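Subject: Re: [workshop-arms] Two-arm build, scissors and reach at the wall
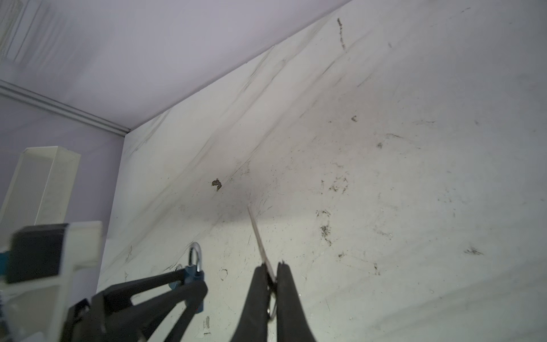
Wian Kekana wrote that the scissors were the wrong tool to start with, and that I should get the grip sorted on something with flat sides before trying anything with a ring handle. I take the point. I have left his message in below and will answer the rest of it as I go.

> You are asking the fingers to hold a thin metal ring
> between two thick rounded surfaces. There is very little
> contact, so the blade will turn as soon as the tip
> touches anything. Closing harder will not cure it.
> I would print a pair of pads with a groove down the
> middle and screw them on. Also, what current limit
> are you running on the gripper motor? If it is still
> at the default you will cook it.
>
> On the second arm, I can't tell from your last post
> whether both arms share one supply. If they do, put
> them on separate ones before you do anything else.
>
> Wian

Grooved pads: agreed, I will draw some up. The fingers are bare at the moment, matt black and tapered, as they came off the printer. I had a go with rubber tape last month but it crept along the finger after a few closings and I took it off again.

Current limit: it was at the default. I have turned it down and put a check in the script so that it lets go if the motor stalls for more than 4 seconds. That is probably still too long.

Supplies: they do share one. I had not thought of it as a problem because the second arm mostly stays put, but I did see the controller reset twice in March when both arms moved together. I will split them.

Now the part I wanted to ask about in the first place. I have the arm pointing the scissors up at the top of the wall, close to where it meets the ceiling. The wall there is white and has a fair bit of dust and cobweb on it, and I want to bring the tip to a chosen mark without scraping the paint. The darker patch of dust by the blade is the mark I have been using. In code I call that pose Erdős and the parked one Lotov, so if you look at the log you will see those two names over and over.

The wrist camera gives me a good sideways position. Depth is the trouble. With the wall so pale there is not much for the matching to hold on to except the dirt, and the estimate jumps between frames. Over 113 approaches the spread in depth was 11 mm, which is far too much for a pointed tool. I have tried slowing the last stretch and averaging more frames. It helped a little.

Things I am considering:

Sticking a small printed marker on the wall near the target.
A soft probe in place of the scissors until the depth is sorted.
Using the motor current to feel for contact, if the pads make the grip stiff enough for that to mean anything.

Has anyone done the third one with cheap servos? I have 991 lines of log from the last run and can send them to anyone who wants them. The format is the same as the Favmont logs people were passing round earlier.

Siyabonga Du Plessis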